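The old Dell gets opened up
Aug 27, 2021

At the Radport bench it's all about the insides of old office towers, which I find far more fun to look at than the outsides. I'm slowly learning what everything does, and I still get a little thrill when a side panel comes off and there's the whole green board laid out like a town map.
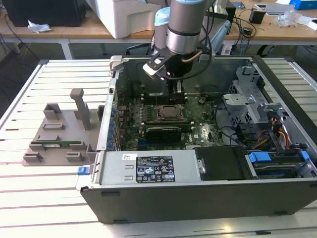

I do like working with a tower flat on its side – you can get at everything and no screws vanish under the drive cage (well, fewer of them). Memory is my favourite bit to handle, such a simple shape. Processors make me far more nervous. I once bent a pin in a socket back in October and spent 30 minutes with a needle and a magnifying glass putting it right, and I've been a slow and careful person ever since. Edges only, no fingers on the gold side, and a tidy place to put it down before you pick it up!
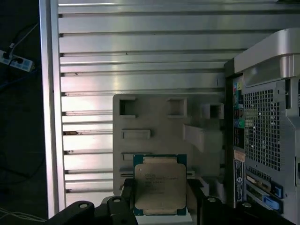 Intel server chip, held by its edges. Love that beige-gold lid.

More soon, when I've sorted through the Granen box.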